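Gears on the table: sorting day at Triltico

18 Feb 2026
14 shares · 3 comments

Welcome to our small gallery. My name is Bram Maes and I look after the gear bench at Triltico, in Londport. Many members asked me to show more of the bench and less of my writing, so I will try to keep it short.

The gears come from an old set of teaching models which we received in December from a school in Girnitmont. The inventory list has 1802 lines, and the person who typed it used three different names for the same part. Naledi Lekota and I are now putting the names in order. It is slow work, but I like it very much.

We lay the metal parts on dark cloth. My grandmother sorted buttons in this way, and for me it is still the best colour for looking at small teeth.
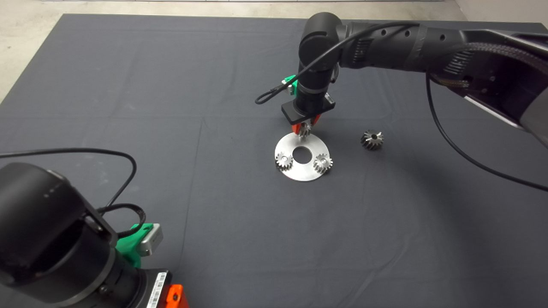

The round aluminium plate with two spur gears on it and a third one held over it. The darker gear on the right, alone on the cloth, is a bevel type.
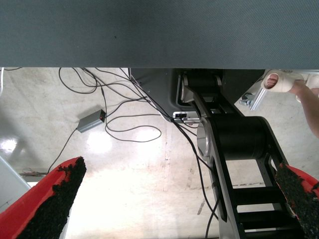

The concrete floor of the bench room, with the light shining on it.

About the names, because I receive this question often. A spur gear has straight teeth and works between parallel shafts. A bevel gear is cut on a cone, and it turns the movement around a corner. In the school's list both are written as "cog, small", so each line has to be checked by hand against the part.

Siyabonga Zwane has offered to print new labels. We will order 3000 of them, as the smaller pack of 1000 would be finished too soon. The labels go on the bags and never on the metal, please remember this if you come to help. The glue of the old ones left a brown mark on several shafts and I am still cleaning it with a soft brush.

If you have at home the printed catalogue from Masilela, the one with the grey cover, I would be grateful to borrow it for a week. Our copy is missing the pages for bevel gears. Charmaine Le Roux keeps the key to the parts cupboard, so you can also leave the catalogue with her.

3 comments · 14 shares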